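I'd been meaning to visit the Hellard lab ever since Bukola Etim gave her talk at our meetup, and on a gray Sunday in July I finally got on the train and went. It was their open day, so there was coffee in the hallway and a long line of families waiting for the walking robot downstairs. I skipped that (sorry, walking robot!) and went straight up to the room where Bukola and Inese Priedītis work on what they call Hokolus.

Hokolus is their method for teaching a two-armed robot to handle cables, and the question behind it is a lovely, simple one. If you only have time to record so many demonstrations, should they all be clean ones, or should you put in the messy ones too, where the gripper misses and has to come back for a second try? Most people, me included, would throw the messy ones out. Inese did just that for most of last year, and she was very good-humored about telling me so.

For the study they recorded 168 demonstrations of one job, moving power cables between two open cardboard boxes, and then trained the same model twice. One version got only the clean runs. The other got a mix, with 16 of the clean runs swapped for ones with a fumble and a recovery in them. Then each version had 100 tries at the table. The mixed one came out ahead, and most of the difference was in what it did after a bad grasp. The clean-only version tended to close on nothing and carry on to the other box as if all was well, while the mixed one would go back down and try again, sometimes up to four times – I'd have given up sooner myself.

I asked whether a tangle is harder than a neat coil, and Bukola laughed and said it depends who you ask. A tangle gives the fingers plenty to catch on, but you may lift half the heap along with the cable you wanted.

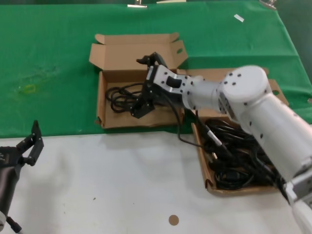
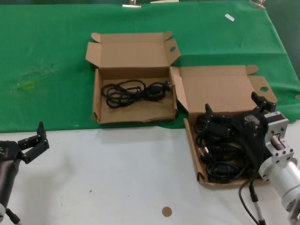
We talked for a good while after that about what they haven't worked out yet. They don't know if the result holds for other objects, and Inese would like to try soft things next, cloth or bags. A student named Lozano is also looking at how many fumbles is too many, as there must be a point where the robot simply learns to be clumsy. The write-up should be on the lab's page once they've redone two of the charts.

By then it was close to four and I still hadn't eaten, so I walked down to the Ralter building, where the sandwiches were gone but there was plenty of plum cake. If you're thinking of going next year, take the early train and go upstairs first, while it's quiet enough to ask questions.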